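Wrong Answer on Test 40

I have been solving problems on Bokex for most of a year now, which makes me, by my own count and nobody else's, a veteran. My rank this morning was 1,674. When I started I was somewhere off the end of the list, in the part where the site stops giving you a number and just shows a dash.

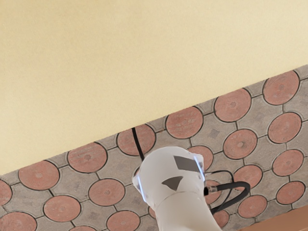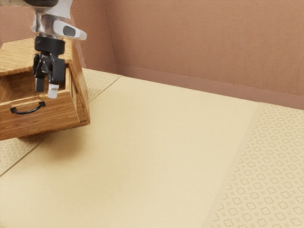
Round pavers and a wooden drawer, both rendered.

The problem that ate my December was called Korkis and the Ferry. I'll spare you the full story, because the full story is four paragraphs of nonsense about a merchant named Korkis who has to get crates across a river and has strong feelings about the order. Strip out the river and the feelings and you have a list of weights, a boat with a limit, and a rule that no crate may travel with one more than twice its weight. Find the fewest trips. Easy, I thought. Sort the list, take the heaviest, pair it with whatever fits, repeat. I had it coded before my coffee was cool enough to drink.

Wrong answer on test 2.

Fine. Test 2 is where they put the case with one crate, and I had forgotten that one crate also needs a boat. I fixed that and sent it in again. Wrong answer on test 7. This is the stage at which a sensible person gets out a pencil. I changed a less-than to a less-than-or-equal and submitted it to see what would happen, a method I like to call research.

Wrong answer on test 3. So I had managed to go backward.

Over the next week I rewrote the thing from scratch twice. The greedy approach is a trap, it says so in the comments under the problem, and I don't read the comments because I have principles. You can fill the first boat beautifully and leave yourself with a pile of leftovers that all hate each other. What you want is to go through the sorted list and keep the best result for each place you might cut it, and then look backward only as far as the twice-the-weight rule lets you. Once I saw that, the code shrank to a third of its size, and I felt very clever until a little after midnight.

Wrong answer on test 40. There are 40 tests.

I would like to describe my state of mind here but my mother reads this blog.

Bokex does not show you the test data. It gives you the number of the test and lets you sit with it. So I wrote a second program, slow and stupid, that tried every possible combination, and a third program that made up random rivers and fed them to the other two until they disagreed. I should have done this on day one. Every guide tells you to do it on day one. It ran through dinner. On random case 602 the two answers split, and the input was so small I could have worked it out on a napkin: three crates, all the same weight, that weight being zero.

Korkis, it seems, ships empty crates. The statement allows it, too, in the line with the limits that I had skimmed past every single time. My loop was looking for the first crate heavier than half of zero, and it did not find one, and it shrugged and returned whatever was left in the variable.

One character fixed it. It was the same less-than from the first evening, so I suppose my research was just ahead of its time.

Accepted, all tests, 1,252 milliseconds, on a limit of two seconds. I looked at the fastest solutions afterward and they are all under a hundred. Most of them are about as long as a grocery list. One has a variable called "sigh".

Next on my list is the Najafi set, which is a group of graph problems left over from the Clurbridge autumn contest. I signed up for that contest and solved one out of six, the one that asks you to print the larger of two numbers. I've opened the first of the leftovers. It's about a merchant, and he has a boat.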